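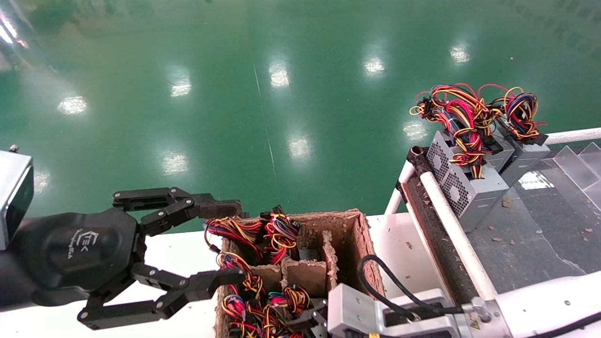
A cardboard box split into compartments.

How does a fashion show work?
By Pak-hei Yen
13 September 2022
14 comments | 2 shares

My cousin Sachiko sews for a little label called Murevine, and in April she let me hang around backstage at her show (best day ever!). I'd always thought the models just picked something nice and walked. Nope!

Weeks before, each outfit gets tried on a model. That's called a fitting, and it's when hems go up and waists come in. Then somebody works out the running order, so a person in colour number one has time to change before they're on again. Some people had less than a minute!

The long stage is called a runway or a catwalk. Ours had 200 seats down each side, so 400 people were watching, and I was squished behind a curtain holding a pair of boots. Helpers called dressers do up zips and buttons while the model stands very still.

And the clothes? A few go to shops. Others are only made once, to show off an idea.

More for curious kids
Why do jeans have tiny pockets?
Who invented the zip?
How is wool dyed?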